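Features | Towns & Streets

The long way round to Brudthorpe market

Got there at 6 in the morning and already too late for the good parking. Brudthorpe doesn't do late. The fish van is set up, the egg people are set up, the man with the buckets of dahlias is on his second tea and looking at me like I've slept through half the day.

I'd come about the paving. Not the market, not at first. A square that size, all old stone, relaid over two winters after a row that split the town down the middle and still gets people going in the queue at the baker's. Half wanted it lifted and replaced with something flat. The other half would have chained themselves to the horse trough.

The facts, quickly. The square was first paved when the wool money came in. Patched badly ever since. Gas main through it, water main through it, then cable, then more cable, every trench filled with whatever was on the lorry. By the time the council got a survey done there were 110 separate repairs in tarmac alone. It looked like a bad quilt. Prams hated it. Heels hated it. The flower stall had one leg permanently up on a folded beer mat.

So out came the quotes. Petek, the contractors from over the valley, came in with sawn slabs, all one size, pale grey, done by spring. Cheap enough and very tidy. Bralex wanted to lift every old stone, number it, clean it and put it back, and make up the gaps from a quarry at Loton that had been shut for years and would need opening again just for this. Slower. Dearer. A bit mad, some said.

Then the petition. 2929 signatures, in a town where you'd struggle to get that many people to agree it was raining. It sat on the counter at the ironmonger's, the library, both pubs. People signed it twice and had to be crossed off.

Bralex got the job.

What I hadn't understood, untill I stood and watched a bit of the last corner being finished, is how slow the work is. A mason picks up a slab, looks at it, puts it down, picks up another. Turns it. Walks off. Comes back with the first one. Three stones before the tea break and that's a decent morning. The joints are the hard part, I was told. Too wide and the weeds get in by July, too tight and the first hard frost lifts the lot. And the mortar has to be softer than the stone – get that the wrong way round and the slabs crack before the joints do, and you're back where you started with a bigger bill.

Colour was the other argument. Loton stone comes out of the ground much yellower than anyone remembered. Panic for a week or so. Letters to the paper. It does calm down, apparently, given rain and boots and a few winters of chip fat, and the new bits near the church steps have started to go already. The ones by the bank are still bright as custard. Give it time. 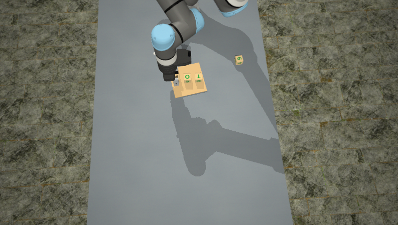
The money ran over, of course it did. They found a cellar nobody had on a map, right under where the cheese stall goes, and had to stop for weeks while it was looked at and then filled. The final count was 1056 new slabs from the quarry, well up on the estimate, and the last delivery sat at the roadside for a fortnight because the lorry couldn't get past the scaffolding on the corn hall.

Traders had a rotten time of it. Moved to the car park behind the swimming baths for two winters, wind straight through, footfall down, one of the two bread stalls packed it in altogether. They'll tell you about it if you stand still. The cheese woman reckons she's only just back to what she was taking before, and she was one of the first to sign the thing.

But it's a lovely bit of ground now. Not flat, exactly. It rolls a little towards the drain in the middle, same as it always did, and when it rains the water finds its way down there without pooling round your ankles. A lad went across on a scooter while I was there and it made a sort of purring noise. The prams are managing. The flower stall still has its beer mat – habit, I suppose.

If your going, go early and park by the station, it's a ten minute walk and mostly downhill. Bring cash for the eggs. The bacon rolls are from the van nearest the church and they stop at eleven, whatever the sign says.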